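Refinishing the kitchen table, week three

I said in the last post that I'd write again once the stripping was finished. It's finished, mostly. The underside of one leaf still has a patch of the old varnish on it and I've decided to leave that alone.

For anyone new, the table came from Larysa Marchuk, who was moving into a smaller place and couldn't fit it. She had it for years and her family did everything on it. There were marker stains, a burn the size of a coin, and a ring from a flowerpot. The varnish had gone orange and sticky, and if you left a magazine on it overnight in July you'd lose the back cover.

I started with a chemical stripper and a plastic scraper. Two coats got most of it. The stripper says fifteen minutes on the can, and in my garage in February it needed closer to forty. I had the space heater going but the floor is concrete and it never really warms up out there. Keep the door cracked for the fumes, which of course lets the heat out.

After that I sanded. I went 80 grit, then 120, then 180, all with a random orbit sander except the edges, which I did by hand. The burn came out at 80. The marker went deeper than I thought and there's still a faint blue line near one end. The flowerpot ring lightened a lot with oxalic acid, and I could probably do a second round, but I don't mind it.

The color question took longer than the sanding. My mother-in-law wanted it dark, to match the chairs. I wanted it light. I've been looking at pale tabletops everywhere for a month now, in restaurants and at the dentist and on screens, and what I like is a honey color where you can still see the grain running.

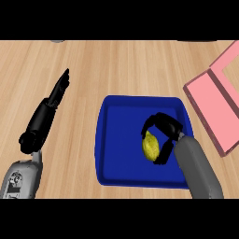
Pale tan with a few browner streaks. Close to the tone I'm after.

The trouble is that bare wood and finished wood are two different colors. Wipe some mineral spirits on the bare surface and you get a fair preview. Mine went from nearly white to a warm tan, and once an oil finish is on, it goes further toward yellow over the first year or so. Inna Tkachenko, who has done a lot more of this than I have, told me to stop looking at stain altogether and just pick the finish that yellows the least. That would be a water-based one.

So I made test boards. I should have done this before I bought anything. I had an offcut from the bottom of the old apron and cut it into strips, sanded them the same way as the top, and tried an oil, a hardwax and a water-based poly. The oil looked best on the first day. By Thursday it had gone a little amber. The hardwax was in between and felt the nicest under the hand. The poly barely changed anything and also looked a bit flat, like the wood was behind a window.

I left the strips on the counter for a week and had everybody in the house put a mug on them. Coffee on the oil one left a mark after an hour. The hardwax was fine as long as you wiped it up the same evening. The poly didn't care.

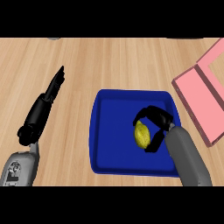

I went with the hardwax. We eat at this table twice a day and I know that poly would be the sensible choice, but I can fix a scratch in hardwax with a rag and ten minutes. With poly you're sanding the whole top again, and I'm not doing that again soon.

A few notes on putting it on, mostly for my own memory. Use very little. Work it in with a white pad, wait ten minutes, then wipe off everything that will come off. I left too much on at one corner and it stayed tacky for two days. The second coat goes on the next day and takes even less than the first. Spread the rags out flat outside to dry, because balled up they can catch fire.

Raising the grain was the one step I skipped and shouldn't have. Wipe the bare top with a damp cloth, let it dry, and sand lightly with the last grit. I didn't, and the first damp dishcloth that sits on it will probably leave a rough spot.

The legs are still orange. I've got them stacked in the garage under a sheet, and they're turned, so it's going to be steel wool and string in all the grooves. Nazar Shevchuk has offered the use of his lathe, which would make it a lot quicker — if the legs fit. I need to measure them this weekend. Until then the top is sitting on sawhorses in the dining room and we're eating around it.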